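Can a machine do my chores yet? (or the boring half of my shop's chores)

Asked in Home & Small Shop > Gadgets and Automation
156 views, 3 answers

I run a little repair and resale shop out of Lelcombe, mostly lamps, fans and small kitchen stuff. Every evening goes the same way: clear the tables, coil the cords, toss the empties, sort the screws, wipe down. Then I go home and do pretty much the same thing in my own kitchen.

I already have a robot vacuum and I love it to bits. What I want to know is whether there's anything a normal person can buy that picks things UP. I keep seeing clips of robots folding shirts and loading dishwashers and I get so excited, and then I can't find a price or a store anywhere. Is it real? Should I wait? Budget is flexible if it would do even one job start to finish.

Edited to add: I rent, so nothing bolted to the ceiling please.

Answer 1 (accepted, 49 votes)

Great time to be asking! Short version: floors yes, tabletops almost, whole rooms no.

I've been following this stuff since before it was any good, and I helped out on a tabletop project called Broto through last February, so I'm biased toward optimism. Sorting what you do each evening by how hard it is for a machine:

Floors
Done. Vacuum, mop, even the ones that empty themselves. Keep cords off the ground and they'll run for months.

Same thing, same place, every time
Also pretty much done, if you have shop money. A small arm on a bench can move parts from tray A to tray B all day. Ours did 23 trays without a miss one afternoon and I was grinning like a kid. Move tray B over by a hand's width and it got a lot less impressive (it put a part very carefully on the bare bench).

Clearing a table
So close! Think about what's really on a table at the end of the day. A desk lamp with a thin curved arm should stay put. A small plastic water bottle might be trash or might be somebody's drink. Bottles squash if you grip too hard and slip if you don't, and clear plastic is tough for cameras to judge. Then there are people reaching in and chairs pushed up close. You and I sort all that out without thinking. A machine has to learn it, mostly by being shown over and over by people doing the job by hand. 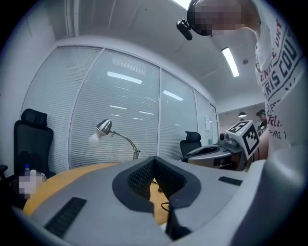 Cords, cloth and anything floppy
Slowest of the lot. A coiled cord never looks the same twice. Shirt folding is real, but give it a clean table and plenty of time. I'd leave your cords for last.

What I'd do in your shop: buy nothing with an arm this year. Put a bin at each table, hang the cords on pegs, and use one shallow tray for screws. It helps you tonight, and a tidy setup is what these machines will need when they show up. I really do think they will!

Answer 2 (7 votes)

Agree with most of the above. Only adding that I bought a used Drivow bench arm for my garage and it does exactly one thing, feeding blanks to my drill press. Took me three weekends to set up. It is slower than me but it doesn't get bored, and I can be gluing something while it works. Would it clear my table? No way. Would I buy it again? In a heartbeat.

If you go this route get one with a big stop button and put the button where you can reach it sitting down. And measure your bench first, mine was too short for the base and I had to add a shelf on the side.

Answer 3 (0 votes)

Get a Lloyd vacuum, mine is great on carpet

Comment from the asker: Thank you all!! Pegs are going up this week. Second answer, what did you use for the shelf, and does it wobble?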